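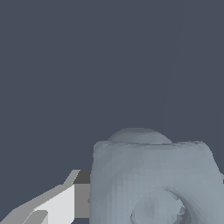

Vidier trial at Troltwood: progress report to the Merrick Fund

Prepared by Keith Doolan, covering the period to the end of October

Dear all,

Thank you again for backing this, and for being so patient while we sorted out the licence. I promised you a proper account once we had enough hours on the software to say something useful, and I think we are there now, or near enough that it would be rude to keep you waiting any longer.

As you'll remember, the grant pays for us to try Vidier, the arm and gripper simulator sold by Bultomer, and to decide whether it would suit the small workshops that come to Troltwood for help with handling jobs. Most of them have never owned a robot. They have a bench, a few awkward parts and somebody who is fed up with picking them up all day, and what they want from us is a fair idea of whether an arm could do the job before they spend real money on one.

Where we have got to

Installation took longer than the leaflet suggests. The first download wouldn't talk to our older machine in the back office at all, and we lost the best part of a week before Bultomer's support desk sent us a different build. I should say they were very pleasant about it, and the chap who rang back on the Thursday stayed on the line until well after five. Since then it has run on both of the office computers without any bother to speak of.

We now have 26 practice grasps set up and saved, each with its own part, starting position and notes. My original plan said we would have a few more than that by this point, but I decided to slow down and redo the early ones, which had been set up in rather a hurry and were not much use for comparing anything.

The arm itself is very easy to get on with. You pick a part from your own files, place it, and then move the hand towards it either by typing in positions or by dragging. I prefer typing, my colleagues all prefer dragging, and I have stopped arguing about it. The view can be moved wherever you like, right in beside the fingers or well back so that you see the arm on its own against plain grey, and I find I use the distant view far more than I expected to. It is much the quickest way to spot that the wrist has been sent somewhere silly.
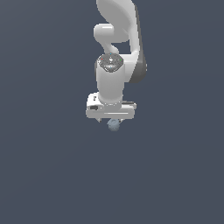 The arm in Vidier, seen from further back, with a small part at the gripper.

What we like

The close view is very good for teaching. When we had people in from two local firms last month, we simply sat them down at the screen and let them bring the finger up to a part themselves, and within half an hour they were talking about approach angles as if they had been doing it for years! I have tried to get that across with drawings before now and never managed it half so well.

Saving and reloading is also sound. A set-up comes back exactly as it was left, which matters a great deal when one of us starts a job in the morning and somebody else picks it up after lunch.

What we like less

Imported parts come in rather coarse. Curved surfaces turn into a patchwork of little triangles, and where one shape meets another the join can look quite ragged. For judging whether a hand will reach, I don't mind this in the least. For anything that depends on exactly where a fingertip touches, I would want to be more careful, and I have asked Bultomer whether there is a finer import setting that we have missed. They say one is coming, though they wouldn't be drawn on when.

The plain background is restful, but our visitors do ask where the bench is. You can add one, and walls and a floor too if you like, only it is fiddly and the instructions for it are tucked away in an appendix. I have started writing our own page of notes on this, in everyday words, and will send it along when it's fit to be read.

I would also mention the manual more generally. It assumes you already know what you're doing. That is no great hardship for us, but it would put off a good many of the people we have in mind.

Money

Spending is within the budget you agreed. The licence was the large item and is paid in full. The training line is slightly under, as we ran the second session in our own room and only had to find the sandwiches. With your permission I'd like to move what is left there towards a better screen for the front office – the present one is a bit small for three people to crowd round. Do let me know if you'd rather I didn't.

What comes next

Over the winter we want to take two of the saved grasps and try them on real arms at a partner's premises, to see how closely the one matches the other. I can't tell you yet how that will go and I would be wary of anybody who said they could. Until we have done it, my advice to workshops is to treat Vidier as a very good way of planning and learning, and to hold off using it to promise anyone a working cell.

I also need to settle with Bultomer what the renewal will cost for a group our size. Their price list has 2 tiers and we fall awkwardly between them. I have put our case as charmingly as I know how and am waiting to hear.

If any of you would like to come over and have a go, you would be very welcome. Mornings are best, the front office gets the sun after dinner and you can hardly see the screen.

With warm regards and many thanks,

Keith Doolan
Troltwood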